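Foltport Home Recording Program
Hand-Held Gripper Fingertip Fault: Frequently Asked Questions

Last updated 2022-09-13

This page is for households, operators and site coordinators who use the Trevor hand-held gripper issued by Hudeo. It covers the fingertip fault reported in June, the inspection that every operator must now carry out, and the handling of recordings made with affected units. It replaces the notice sent to coordinators when the fault was first confirmed.

What is the fault?

On some Trevor grippers, a fingertip can work loose from the jaw while the gripper is in use. In most reports the fingertip rotated on its mount and the operator noticed a poor grip. In a smaller number of reports the fingertip came off completely and fell onto the table or floor.

The cause is the retaining screw behind the fingertip. On affected units the screw was tightened before the thread-locking compound had been applied to its full length. Repeated opening and closing of the jaws then backs the screw out.

Has anyone been hurt?

There has been one reported injury. An operator pinched a finger between the jaw linkage and the bare end of the jaw while trying to push a loose fingertip back into place. The trigger was released during the attempt and the jaws moved. The operator received first aid at home and did not need further treatment.

There have been no reports of a child or an animal swallowing a fingertip or a screw. The screw is small enough to be a choking hazard, and any missing screw should be treated as one until it has been found.

Which units are affected?

The fault has been confirmed in nine units. All of them carry a serial label beginning with the batch code given in the coordinator handbook. Because the label does not show whether a unit was repaired at the Foltport workshop before issue, all Trevor grippers must be inspected, whatever batch they belong to.

Gripper arms mounted on the bench robots at the Staton site use a different fastening and are outside this notice.

How do I inspect my gripper?

Please read all the steps before you begin.

Put the gripper down on a flat surface and disconnect the power lead. Wait until the status light goes out.

Hold one fingertip between finger and thumb and try to turn it. Use the force you would use to test whether a jar lid is closed. It should not turn at all.

Pull the fingertip gently away from the jaw. There should be no gap at the base.

Look at the screw head behind the fingertip. It should sit level with the metal around it.

Repeat the check on the other fingertip.

Record the result on the inspection form and send it to your coordinator before your next session.

A fingertip that is worn or slightly scuffed has passed the inspection if it does not move. Wear is dealt with at the regular service.

How often should the inspection be done?

Before every session, and again if the gripper has been dropped or knocked. Operators who record more than one session in a day should repeat the inspection before each of them. This will remain in place until your unit has been fitted with the revised screw and you have received written confirmation from the workshop.

My fingertip turns slightly. May I finish the session?

No. Stop the session, disconnect the power lead and put the gripper back in its case. Households are paid for the full session when it is stopped for a safety reason.

May I tighten the screw myself?

No. Tightening the screw without new thread-locking compound will hold it for a short time only, and it makes the fault harder to detect at the next inspection. Two of the units returned to Foltport had been tightened at home. Both came loose again within the first hour of workshop testing.

Glue, tape and rubber bands must also not be used. Several of these can leave residue on the force sensor at the base of the jaw, and the whole jaw then has to be replaced.

What should I do if a fingertip or screw has fallen off?

Keep children and animals out of the room. Disconnect the gripper before you look for the part. Check the table, any trays or bowls in use, the floor below and the folds of any tablecloth or rug. Small silver screws are difficult to see on patterned cloth, and a flashlight held low to the surface helps.

If the part cannot be found, report it as missing. Do not resume recording in that room until your coordinator has spoken with you.

We record with food. Is the food safe to eat afterward?

Food that has been handled in a session should already be kept apart from food for the household, under the existing rules. Those rules have not changed. Two points are added by this notice.

If a fingertip or screw has come off during the session and has not been found, discard all the food that was on the table. This includes fruit with its peel on, and it includes nuts and dried fruit, in which a small part can be hidden.

If the part has been found, the food may be used again for recording. It should still not be eaten.

Does the type of object make the fault more likely?

Yes, to a degree. The workshop cycled returned units against a range of household objects. Round, firm objects such as small citrus fruit push the fingertips outward and sideways as the jaws close, and this turning force is what moves the screw. Light or soft pieces that give under the jaws produced very little movement.

Operators do not need to avoid round objects when the gripper has passed its inspection. They are asked to close the jaws at normal speed and to let go of an object that begins to roll between the fingertips. Squeezing harder to save a slipping object puts the greatest load on the mount.

Why was the fault not found before the grippers were issued?

Each unit was tested with a standard set of blocks before it left the workshop. The blocks have flat sides and did not produce the turning force described above. The acceptance test also used fewer cycles than an operator would complete in an ordinary week.

The investigation was led by Myfanwy Ruddock, head of equipment safety, and its full report has been provided to all site coordinators. It found that the first report of a loose fingertip had been logged as wear and closed without the unit being called in. A second report from a different household was handled in the same way. The program regards this as a failure of its own reporting process, separate from the fault in the part.

What has been changed?

The revised screw has a pre-applied locking patch along its full length, so the result no longer depends on how the compound is put on by hand. The acceptance test now includes round objects of several sizes. Any report that mentions a moving fingertip is sent directly to equipment safety and may not be closed by the service desk.

How will my gripper be repaired?

Your coordinator will arrange a collection. Units are repaired at Foltport by a team under Aled Skyrme, and the workshop aims to send each one back within 48 hours of receiving it. Please pack the gripper in its own case with the jaws open and the locking pin in place. Leave the mount attached. Do not include the charger.

A replacement gripper can be lent to households that have sessions already booked. A loan unit must be inspected in the same way as your own.

Will recordings made with a loose fingertip be thrown out?

Some will. When a fingertip rotates, the measured opening of the jaws no longer matches the real distance between the contact surfaces, and the recording cannot be relied on for training.

A total of 2,943 recordings from the confirmed units are being reviewed. Reviewers look at the position of each fingertip at the start and at the end of the recording. Where both positions match the reference, the recording is kept. Where either one has shifted, it is removed from the set. The review is directed by Silvan Nägeli, and coordinators will be told the result for their own sites.

Payment already made for a removed recording will not be reclaimed.

Do I have to repeat sessions that are removed?

No household is required to repeat a session. Those who wish to do so may book again at the usual rate once their gripper has been repaired.

Can I look at my own recordings to check the fingertips?

Yes. Operators may request their recordings from their coordinator. If you believe that a fingertip has shifted during a session, please note the recording and the moment at which it happens. Findings of this kind have already helped the reviewers, and they are never counted against the operator.

What if I do not wish to continue?

You may withdraw at any time and without giving a reason. Tell your coordinator, who will arrange for the equipment to be collected. You are asked to complete the inspection form once before collection, so that the workshop knows the condition of the unit.

How do I report a problem?

Contact your site coordinator first. The coordinator for Staton households is Imani Holloway, and the coordinator for Foltport households is Nest Kneath. State the serial number, what the gripper was holding, whether the fingertip turned or came off, and whether all parts have been found. Reports are acknowledged within seven hours, including overnight. An injury of any kind should be reported at once by telephone, using the number printed inside the lid of the case.

How should the table be set up while the inspection rule is in force?

Place the objects in a shallow tray so that a part that drops is more likely to stay in view. Before the first grasp, bring the open jaws over the tray and stop. Both fingertips should point straight down toward the objects and neither should lean. Begin only when you are satisfied that they are level with each other. 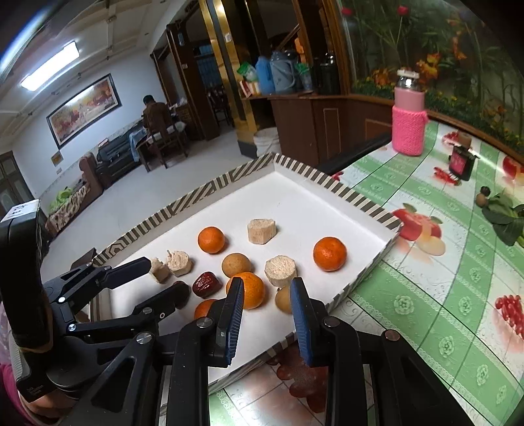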